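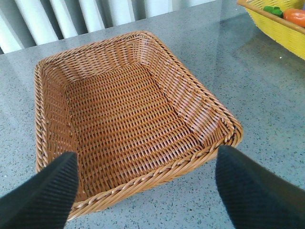
My summer project was learning how to set up and look after one sorting cell, and I ended up caring way more about bolts and baskets than I ever expected. The cell is called Polow (it was named before I showed up), and its job is moving things from one basket to another on a gray speckled counter. My part was writing down how you get it ready to work, because the old notes were a mess of half sentences and arrows! I started with the gripper, and the first thing I learned is to open the two black fingers wide and bring them down near the braided rim of the wicker basket before doing anything else. The wrist camera sees both fingertips that way, and the fine ribs on them are easy to check for gunk. I got pretty fast at it by the end.

This report is dated 13/07/2019, so anything we change in August isn't in here.

## What I had to work with

- The arm, with the Conel gripper on it
- One wrist camera and a fixed camera that looks across the counter
- A wicker basket and a yellow one
- A box of things to pick up
- The Prusteck maintenance binder, which is thick and smells like a garage

I also had a torque wrench that I was scared of for the first week.

## Loading the yellow basket

I tried a bunch of different mixes before I settled on one. If everything in the basket is the same kind of thing, you don't learn much about whether the grip is set right. So I went for variety: a toy carrot, a purple foam cube, a toy croissant, a roll of packing tape, and a few smaller bits. The foam squishes and the tape doesn't, and the tape is shiny on top of that, so between those two you find out pretty quickly if your grip force is off.

I load the tape with the hole facing up. I tried it standing on its edge like a wheel and it went rolling off toward the back of the counter, so, lesson learned. Then I close the fingers over the basket and look at the wrist view to see how they line up. I want the inner edges to run together up the middle without one finger riding ahead of the other. 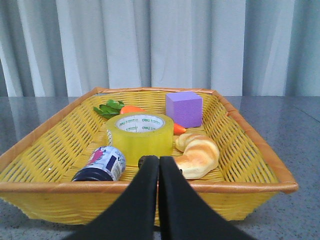

## Fixing the finger alignment

This took up most of my time, and it was my favorite part. Early on, the left finger was arriving a hair before the right one, which meant whatever we were picking got nudged sideways before it was gripped. I blamed the software for two days (sorry, software). The real problem was a mounting screw that had backed out a little.

What I do now:

1. Park the arm and turn off gripper power.
2. Wipe both fingers with a dry cloth, including down between the ribs.
3. Snug the mounting screws a little at a time, going back and forth between sides.
4. Power up, then open and close 50 times with nothing between the fingers.
5. Check the screws again.

Step 5 sounds silly and I skipped it once. The same screw had moved again! After that I put a dot of paint marker across the screw head and the mount, so now you can spot a loose one just by looking. The binder wants this whole check done every 1,000 cycles. I've been doing it more often than that and I don't regret it.

## Getting the positions right

The arm has to know where the baskets are, and they slide around on that counter if you bump them. I bump them a lot. My routine is to set the wicker one on the left and the yellow one on the right as the fixed camera sees them, leave a clear stretch of counter in between, and then jog the arm over the yellow side slowly to check the height. 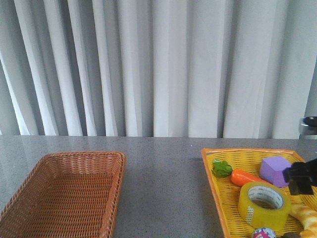

I go slow because the foam cube is tall enough to catch a finger if you come in too low from the side. My first taught height was too low and I had to redo it. I also learned to save the positions under a new name every time. I once wrote over a good set with a bad one, and getting it back cost me an entire afternoon and a granola bar.

The last thing is backing the arm all the way out and looking through the fixed camera before a run. Wicker basket empty, yellow basket full, counter clear. If that checks out, I start.
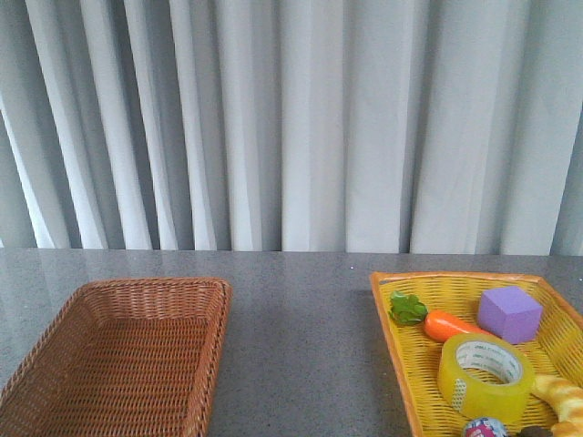
*Figure 4. Fixed camera view with the arm out of the way: wicker basket empty on the left, yellow basket loaded on the right.*

## How it went, and what's left

I logged 101 picks after the alignment fix. The croissant gave me the most trouble, I think because it's curved and the fingers can land on a ridge. The carrot was easy from day one.

Still on my list:

- Make some kind of stop for the baskets so they quit sliding (Pálfi has rubber corner pieces that look good, but I haven't measured ours yet)
- Replace the paint marker dots, which are already rubbing off
- Type up my grip force settings, currently on a sticky note inside the binder cover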